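Gebhard Nägeli
People keep asking me whether a robot can put the dishes away yet, and I always end up giving them the long answer, so I do apologise, here it comes again!

Three plastic bowls, one little green shelf, two arms. That's the sort of job I mean – a thing my niece could manage before she could tie her shoes. 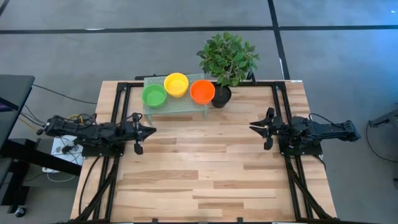 We did 316 tries at stacking bowls in February and 154 of them went the way I'd hoped. Almost half, then, and I was over the moon (my wife, less so).

What trips them up is the rim. Two bowls nest nicely for you and me because we feel them slip into place – the arms mostly go by sight.

Would I have a pair in my own kitchen? Ask me in 10 years. For now I'm still washing up by hand, and quite enjoying it.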